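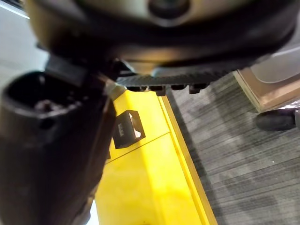 写真1 黒い円筒形の物(左側)

共用倉庫「Flurkport」 施設安全点検票(所見付き)

点検日:2024年9月23日
対象:本棟1階、中2階、荷捌き場、屋外通路
延床面積:1,294平方メートル
前回点検:1月
判定の区分:良/要観察/要是正/対象外

1 出入口と避難経路

1-1 正面シャッターの開閉、途中停止
判定:良
所見:上昇、下降とも異音なし。障害物検知は角材を置いて確認し、接触後すぐに停止した。

1-2 通用口の扉とドアクローザー
判定:要是正
所見:閉まり際の速度が速い。調整ねじを回しても変わらず、本体下部に油のにじみがある。部品交換とする。交換までは扉に「手を添えて閉める」の表示を貼る。

1-3 避難通路の幅
判定:要観察
所見:東側通路は白線の内側に荷物なし。西側は区画33の前で台車が線を越えていた。その場で移動済み。1月にも同じ場所で指摘があるので、台車置き場を線で区切ることを検討する。

1-4 誘導灯と非常照明
判定:要是正
所見:中2階の階段上の誘導灯が、点検ひもを引くと数秒で消える。蓄電池の交換時期を過ぎている。ほかの灯具は規定時間の点灯を確認した。

2 消火設備

2-1 消火器の設置場所と表示
判定:良
所見:配置図のとおり。標識はすべて通路から読める。

2-2 消火器の外観、圧力
判定:要観察
所見:指示圧力計は全数が緑の範囲内。荷捌き場の1本は底部の塗装がはがれ、点さびが出ている。床が濡れやすい位置なので、壁掛けに変えたほうがよい。

2-3 自動火災報知設備の受信機
判定:良
所見:表示灯の試験は正常。予備電源も正常。受信機の横に貼ってある警戒区域図が古く、中2階の間仕切りが載っていない。図の差し替えを依頼した。

2-4 防火戸の前の物品
判定:良
所見:なし。

3 棚と保管

3-1 棚の固定
判定:要是正
所見:Honden側の壁に沿ったFlokorach棚で、床のアンカーボルトに緩みあり。手で回る程度のものは増し締めをしたが、列の端の支柱はボルトが空回りする。コンクリート側の穴が広がっているとみられ、打ち直しが必要。工事が終わるまで上段の荷を下ろし、下段だけの使用とする。

3-2 積載荷重の表示
判定:要観察
所見:重量棚の表示「1区画3,000 kgまで」は読める。中量棚は札が日焼けして薄い。次の巡回までに印刷し直す。

3-3 荷の積み方
判定:良
所見:重い物は下段に置かれている。スプリンクラーヘッドとの離隔も保たれていた。区画の借主によって積み方に差はあるが、指摘するほどの傾きやはみ出しはない。

3-4 可燃物、危険物
判定:要観察
所見:塗料缶を段ボール箱に入れて保管している区画があった。量は届出を要しない範囲。金属製の受け皿に移すよう文書で連絡する。中身の書かれていない小分け容器は、借主に確認が取れるまで立ち入り制限棚で預かる。

4 電気

4-1 分電盤
判定:良
所見:扉の施錠、盤内の清掃とも問題なし。漏電遮断器のテストボタンで遮断を確認した。作業前に冷蔵区画の借主へ連絡済み。

4-2 延長コード
判定:要是正
所見:荷捌き場の作業台の下で、コードリールを巻いたまま使用していた。リール本体に熱はなかったが、使用時は全部引き出すこと。中2階の延長コードは被覆に切り傷があり、使用禁止の札を付けて回収した。

4-3 充電場所
判定:良
所見:充電器の周囲に紙、布類なし。換気扇は動作する。タイマーの設定が実際の時刻より遅れていたので合わせた。

5 床、階段、屋外

5-1 床面
判定:要観察
所見:荷捌き場の目地が欠けている。台車の車輪がはまる幅ではない。排水溝のふたは1枚がたつくため、ゴムを挟んで仮に止めた。

5-2 階段の滑り止めと手すり
判定:良
所見:1月に貼り替えた滑り止めにめくれはない。手すりのぐらつきもなし。

5-3 屋外通路の照明
判定:良
所見:日没後に再度確認した。自転車置き場の側がやや暗いが、足元は見える。

5-4 雨どいと排水
判定:要是正
所見:北側の集水ますに落ち葉がたまり、水の引きが遅い。清掃は秋の終わりの予定になっているが、前倒しする。

6 救急用品、掲示

6-1 救急箱
判定:要観察
所見:滅菌ガーゼと洗眼液の期限切れを処分した。補充は未了。箱の置き場所を示す札が扉を開けると隠れる位置にある。

6-2 緊急連絡先
判定:良
所見:内線表と一致している。保守会社Vũの夜間窓口の番号が変わったため、受付と荷捌き場の掲示を書き換えた。

6-3 避難訓練の記録
判定:対象外
所見:年度の後半に実施予定。

是正の手配
・通用口のドアクローザー交換:Vũに見積依頼済み、受付番号657
・誘導灯の蓄電池:同上、同じ番号で扱う
・棚アンカーの打ち直し:施工店を選定中。上段の使用禁止は継続
・延長コード:代替品を発注
・集水ますの清掃:館内作業で対応

借主の方へ
点検で移動した荷物は、元の区画の通路側に置いてあります。置き場所が分からないときは受付に区画番号を伝えてください。棚のボルトは借主の側で締め直さないでください。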